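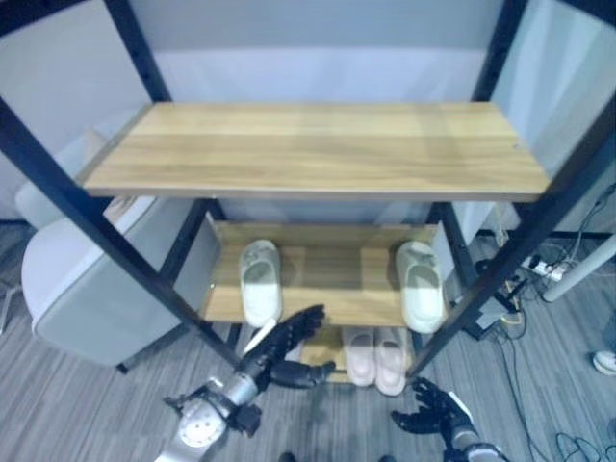 Section 3. Shelf Exercise

The shelf exercise is the first job to set up once the arms on your Wurnix build have passed the bench checks in Section 2. It teaches reach at two or more heights and needs no special parts. Use a low, open rack that gives the hands a clear way in from the front. Keep the slippers on separate levels at first, white on the middle board and pale pink on the bottom one, so that each log entry can name a pair by color. Leave the top board bare.

1. Set the rack on flat carpet and check that it does not rock.
2. Place the robot facing the long side of the rack.
3. Load the Tudel profile named "rack low."
4. Raise both hands and hold them in front of the boards.
5. Confirm that the head camera shows the slippers between the hands.

CAUTION: Keep power strips and loose cables away from the robot's feet. Route them to one side before you enable the legs.

3.1 Reaching under a board

6. Set arm speed to level 2.
7. Bring the hand in from the side, below the upper board.
8. Stop short of the first slipper and save the position.
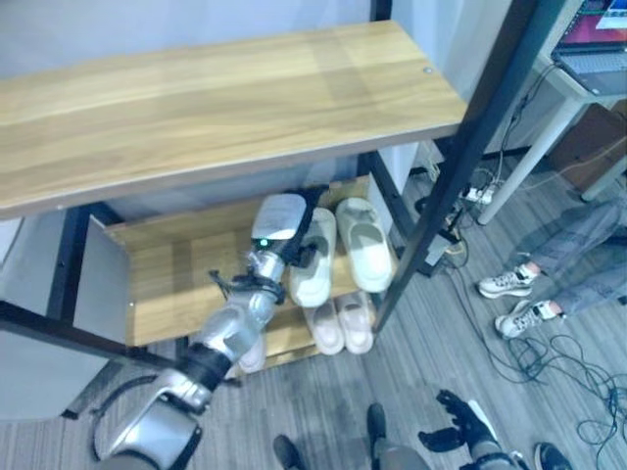 Figure 3-2. Arm inside the lower shelf, fingers toward the nearest white slipper.

NOTE: Anyone sitting nearby should be able to reach the stop button without standing up.

3.2 Using the gripper
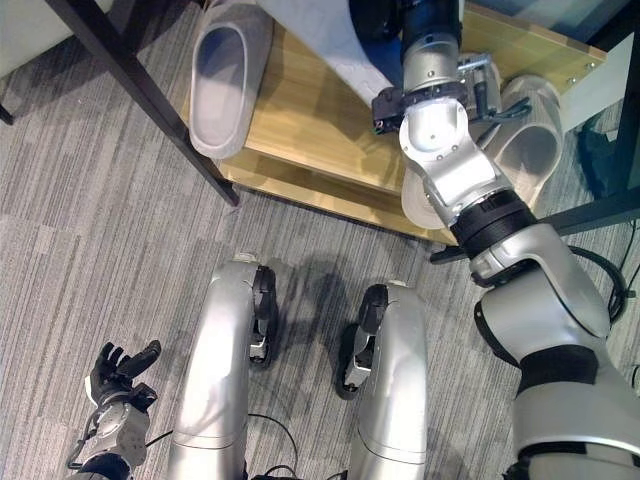
The Gurnumwood gripper mount fits the right wrist only. Tighten the fasteners by hand, then run the homing routine before moving the elbow. Approach from above, with the forearm on a diagonal and the jaws over the shelf. The black cables on the right side of the arm need slack near the elbow. If they pull tight, stop and reroute them.

9. Open the jaws fully.
10. Lower the arm in short moves of 3 mm.
11. Record the height in the log.

3.3 Two-hand position

12. Refit the right hand and repeat the homing routine.
13. Bend both knees and wait 2 seconds.
14. Move both hands forward together.

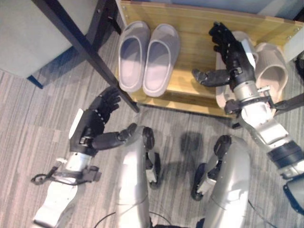
Figure 3-4. Right hand over a beige slipper, left hand near the gray pair.

NOTE: If the hands arrive at different times, see Abubakar timing table, page 163.

Section revised June 2021 by Omolara Olaniyan.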